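The Flivlow Duo: One Suitcase, Two People, No Lawyers So Far

By the gear editor, July

The Flivlow Duo is a suitcase for couples, which is already a bold idea. It's a soft-sided roller that zips apart down the middle into two carry bags of 30 liters each. Zip them together and you have one checked bag, one fee, and one thing to stare at the carousel for. Unzip them and each of you walks off with your own stuff, like the end of a sitcom.

We bought ours before a 12-day trip that started in Helier, crossed over to Indau by ferry, and finished up in the hills at a lodge called Mwakalinga. It was sold to us (by ourselves) as a late honeymoon. We had skipped the original one in favor of a new roof. The roof has been great. Very few sunset views of it, but great.

Packing it

You pack the halves separately and then marry them on the floor. The instructions show a smiling couple doing this standing up, in linen. We did it on our knees at 11 at night, with one of us holding the zipper teeth together and the other pulling and saying "don't force it" while forcing it.

Once you learn that both halves have to be filled to the same depth, it's fine. If one person packs light and the other packs for every kind of weather including a coronation, the case leans. Ours leaned all the way to the airport. I won't say whose side was heavier, but I had three books and she had a hair dryer, and the books were paperbacks.
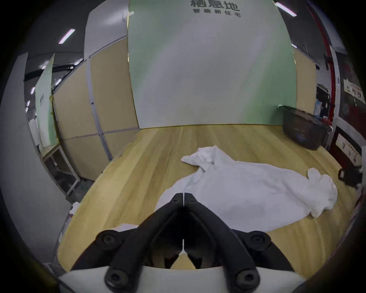

White cloth on light boards.

Inside, each half has a mesh pocket, a flat pocket, and two straps that cross over your clothes and hold them down with all the authority of a substitute teacher. There's a laundry sleeve too, made of something crinkly. It's big enough for a weekend's dirty clothes. After that you'll be using a shopping bag like the rest of humanity.

On wheels

Rolling is where the Duo earns most of its money. The wheels are big, rubbery and quiet, and on the smooth floors of the Helier terminal you could steer it with a finger. The cobbles in the old part of town were less kind. Zipped together and full, it's a heavy piece of luggage with a high opinion of its own turning circle, and it tipped over twice on the way to the ferry, both times in front of café tables. People at café tables enjoy this a lot.

The catch is that all the wheels belong to one half. Read that again before you buy. When you split the case, one person gets a tidy little roller with a telescoping handle and the other gets a bag with a shoulder strap. Flivlow calls these the Lead and the Companion, and I would like to meet whoever came up with that, ideally on a staircase, ideally with them carrying the Companion.

The path from the jetty at Indau to our guesthouse is 900 meters, uphill, mostly sand. I had the Companion. I had time to think about the name.

Splitting up (the bags)

What I did come around to is how useful the split is once you're somewhere. On Indau we left the Lead at the guesthouse and took just the Companion on an overnight kayak trip. It isn't waterproof and doesn't claim to be, so everything went inside it in dry bags, and the outside came home stiff with salt. A wipe with fresh water took care of that. The kayaking, if you're wondering, was lovely for the first hour and then became a frank discussion about rhythm.

The shoulder strap is wide and has a decent pad. The grab handles are on the long side only, though, and I'd have paid extra for one at the end, especially for dragging it out from under a bed.

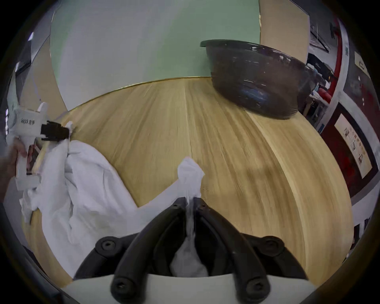
The main zipper, the one that joins the halves, is the part I worried about, and it held up. It's thick and a bit stiff, and fine sand made it stiffer. I ran a dry toothbrush along it before we left the island and it loosened up. There's a flap that covers it when the case is whole, with snaps that pop open whenever a baggage handler so much as thinks about them. By Mwakalinga we had stopped closing them.

Mwakalinga, and the drive up to it

The lodge is reached in the back of a truck, on a road that has been described to travelers as "scenic." Soft luggage is a blessing here. The Duo wedged nicely between a sack of onions and my shins. It picked up a good coat of red dust, which mostly brushed off the dark fabric and settled forever into the pale piping. Why there is pale piping on a travel bag I can't tell you. I assume the smiling couple in linen asked for it.

We did the rope bridge, the early hike with the headlamps, and a zip line that one of us screamed on from end to end. The bag stayed in the room for all of this and performed well.

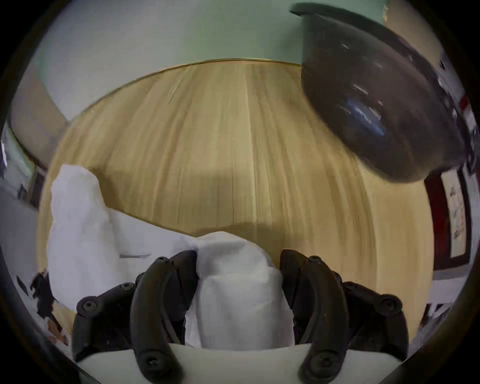

A pinch of white cloth.

Small complaints, in no order

The handle rattles when it's extended. The luggage tag slot is on the back of the Lead, so when the bags are apart the Companion travels anonymously. Put your own tag on it. The built-in lock covers the outer pockets and leaves the joining zipper alone, so a determined stranger could in theory file for separation on your behalf.

The color we got is called Dune. It's brown.

Who should buy it

If you fly together, check one bag, and then take small trips out from a base, the Duo makes a lot of sense and I'd get it again. If you mostly move from place to place with stairs in between, get two ordinary bags with wheels on both. And if you're buying it as a wedding gift, put a note in the box suggesting they swap halves midway. We made that rule on the ferry back from Indau, after some debate, and she carried the Companion up to the room at Mwakalinga. There was a porter, so I'm not counting it.

Good: the split, the wheels, the main zipper, the shoulder strap
Less good: the snaps, the piping, the rattle, the word "Companion"

Recent in Gear & Getaways
Dry Bags for People Who Fall Out of Kayaks
Helier on Foot: Which Hills to Skip
What to Wear on a Zip Line (Not That)
The Indau Ferry, Ranked by Seat
Headlamps That Don't Blind Your Spouse
Honeymooning Late: A Packing List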